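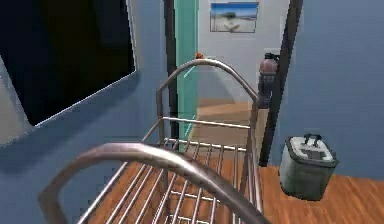

## 4. The Doorway Assignment

By the time our students reached the fourth assignment in the Plurnholm course they had already taught a simulated base to drive down a hallway, turn in place and stop before it bumped into anything, and they were, on the whole, feeling pretty good about themselves. We wanted the next step to be something that looked easy and wasn't. Pushing a cart through an open door is a thing most of us do without thinking (in a grocery store, in a hospital, at the back of a library), and so the students came to it with a great deal of confidence, which lasted until the first afternoon in the lab.

### 4.1 Setting and participants

The course ran over one term with 24 students, most of them in their second or third year, and none of them required to have worked with robots before. They split themselves into pairs, and we let them, although Hanna Olszewski, who ran the lab hours, quietly moved a few people so that nobody was left with a partner who had already done all of the reading. All of the work took place in Dellen, the household simulator that our group has been putting together since the first version of the course. We chose simulation partly for reasons of cost and partly out of kindness: a pair that drives a cart into a wall in Dellen can press a key and start over, and we wanted them to do that as often as they liked.

Students drove the cart by hand first, with a game controller, and recorded their own demonstrations. Only after that did they train a policy on what they had recorded. Earlier versions of the course had it the other way around, with a ready-made set of demonstrations handed out in the first week, and we found that students then talked about "the data" as though it had come down from the mountain. When the crooked approach in an episode is your own crooked approach, you think about it quite differently.

### 4.2 The task

Each episode begins with the viewpoint behind the cart, close to the push handle, and ends when the whole cart is past the door or when the time limit runs out. The rooms are furnished and the walls carry pictures and panels and so on, so that the learned policy has to find the opening among other upright shapes. Figure 3, which opens this section, is a rendered view from one of the straight-ahead starts. The cart is already lined up with the doorway, and its tall arched handle stands right in the opening, between the teal door frame on one side and the dark post on the other. A fire extinguisher is mounted on the right side of the doorway, and a gray lidded container sits on the floor off to the right of the cart.

**Figure 3.** View from behind the wire cart at the start of a straight-ahead episode, looking through the doorway to the beach picture on the back wall of the adjoining space.

We are fond of this view because it gave us some of the best conversations of the term. The starting pose is generous, in that a person pushing carefully forward has very little steering to do. On the other hand, the cart itself takes up a good part of what the policy gets to see, and the arch passes in front of things one might like to keep an eye on, the fire extinguisher among them. Several pairs began by asking whether they could hide the cart from the rendered view altogether. We told them they were welcome to try it and write down what happened, and we will come back to that in Section 4.4.

The other starts are less friendly. In the angled starts the cart is turned away from the door, and in the offset starts it points the right way but stands too far to one side, so that pushing straight ahead takes a front corner into the post. We did not tell the students how the starts were divided. Lợi Tô, who wrote the start generator, was asked for the proportions so many times that he taped a sheet of paper reading "no" to his monitor.

### 4.3 Collecting and cleaning the demonstrations

Across all pairs, the class recorded 1719 episodes. That is a good deal more than we had asked for, and we would like to say it was all diligence, but the controller is simply fun to use and a friendly competition had broken out over who could clear the door fastest. The fast episodes were mostly poor teachers. A driver in a hurry clips the frame, backs up, swings wide and squeezes through, and a policy trained on enough of that will cheerfully learn to clip the frame first.

Cleaning was done by the students under a short written rule that the class argued over and finally agreed on in March. An episode was dropped if the cart never passed the door, if the recording had gaps, or if the driver had plainly been fooling around. A touch against the frame was not by itself a reason to drop an episode. Archana Chaudhary argued strongly for keeping those, on the grounds that a cart that touches the frame and recovers is showing the policy something it will need, and after some back and forth the rest of us came around to her view. After cleaning, 1559 episodes remained. We set 161 of these aside for evaluation, and the pairs did not see them until the final week.

Every pair trained the same small network, supplied with the course, from the same starting weights. What they could change was the data: which episodes went in, how the views were cropped, and whether slow stretches were trimmed. We kept it to this on purpose. In the year before, when the network was also open to changes, most pairs spent their evenings on layer sizes and hardly looked at a single episode from beginning to end.

### 4.4 What the students found

The first thing nearly every pair noticed was that their policies did well from starts like the one in Figure 3 and badly almost everywhere else. This seemed unfair to them, since they could drive the angled starts themselves without much trouble. When they went back and watched their own recordings, they saw that they had tended to reset whenever a start looked annoying. Nothing in the instructions had forbidden it. The pairs who then went back to the lab and patiently recorded the awkward starts saw the largest improvement of any change made during the assignment.

The second finding was about hiding the cart. The pairs who tried it expected a cleaner view to help, and for driving in open floor space it made no difference that we could see. At the door it hurt. Our best guess, and it is only that, is that the visible arch gives the policy a steady reference to hold against the edges of the opening, much as a driver gets used to the hood of a car. One pair tested this further by shifting the rendered arch slightly sideways, and their policy drifted off to match, which delighted everybody, including the people whose cart had just gone into the post.

Cropping gave mixed results. Trimming the bottom of the view removed much of the near handle and sped up training, and a few pairs kept it for that reason alone. Trimming the sides was a bad idea for the offset starts, where the opening could drop out of view before the cart had begun to turn.

### 4.5 Notes for instructors

We would run the assignment again with only small changes. The written cleaning rule should come earlier, before anybody has grown attached to an episode. The speed contest might be worth keeping if the recordings from it are stored separately, and Trilok Sachdeva has suggested giving the fast drivers a room of their own in Dellen for exactly that purpose. We also plan to ask each pair to watch ten episodes recorded by another pair and to write a paragraph on each, a habit borrowed from Aarti Yadav's writing seminar, where it seems to have made people both kinder and more exact.

The rooms, the start generator and the cleaning rule are kept with the course materials, and the network weights are stored alongside them. Instructors who use a different simulator will need to rebuild the cart, and we suggest leaving its handle in view.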